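Where Does the Ketchup Go? A Study of How People Put Away a Play Kitchen

Final report, Household Design Seminar
Jintana Suwannarat

1. Background

My aunt's apartment has one kitchen drawer that contains a whisk, three dead batteries and a passport. She can find anything in it in four seconds. I can't find the whisk. This project began as an attempt to work out who was right, and was then reduced, on the advice of my supervisor, to something that could be finished by December.

The reduced question is this: if you give people a small set of kitchen things and ask them to tidy up, what do they group together, and what do they leave until last?

2. Materials

I used a white table in the Workmont building and a mix of tableware and toy food. Toy food doesn't rot, which matters in a building where the heat is either off or tropical. The ketchup bottle always started on the round plate, so that every session had one thing already "put somewhere," even if it was somewhere silly.
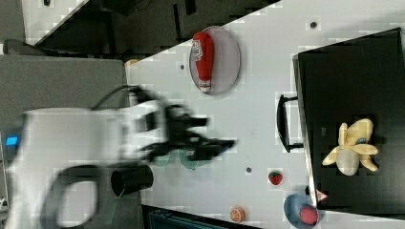

The budget was 3000 baht, of which I spent roughly 2000. Most of that went on the dishes. The fruit came from a bin at Darnine, the discount store near the bus station, where scale is not taken seriously. A strawberry and an orange slice from that bin would not agree on what size a person is.

3. Procedure

There were 18 participants, all students, paid in iced coffee. Each person got the same instruction: "Please put this in order." I did not say what order meant. Several people asked. One asked twice and then sat down.

For the second round I brought out the bigger dishes. I wanted to see whether a large, obvious container would pull everything into it, as the laundry chair does at home.

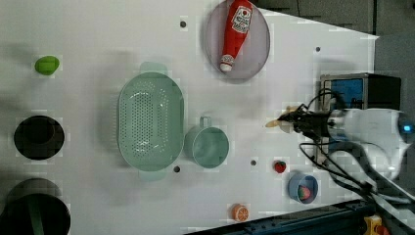 Figure 2. Second-round items: green colander and measuring cup, ketchup on its plate, small fruit toward the bottom of the table.

4. Results

The colander won. Eleven people used it as a fruit bowl, including two who study engineering and should have views on holes. Four put the measuring cup inside it because the colors matched. I had expected sorting by use (cooking things here, eating things there), but color beat use by a wide margin.

The strawberry was usually moved first. My guess is that it is small and friendly and gives you the feeling of having started.

The ketchup was moved last, or never. Seven participants left the bottle lying on its plate and declared the table finished. When I asked why, the most common answer was that it already had a place. One participant, who had been brisk about everything else, said she thought it was "resting."
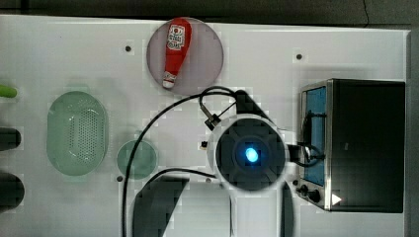
5. Discussion

The finding I would defend is that people treat anything already sitting on a dish as tidy. I have since tested this at home by putting my keys on a saucer, and my roommate has walked past them for a week without complaint. The same keys on the bare counter lasted until Monday.

This fits with the Baek questionnaire we used in the first half of the seminar, where my classmates rated a full tray as neater than three loose objects. It fits less well with my aunt's drawer, which has no dishes in it at all.

6. Limitations

The sample was small and mostly hungry. I wrote 600 words of notes in the first two sessions and far fewer after that, so the later results rely on tick marks. I also planned a third round with Stoto storage boxes, but the lids did not fit the boxes - a separate project, possibly for someone with more patience.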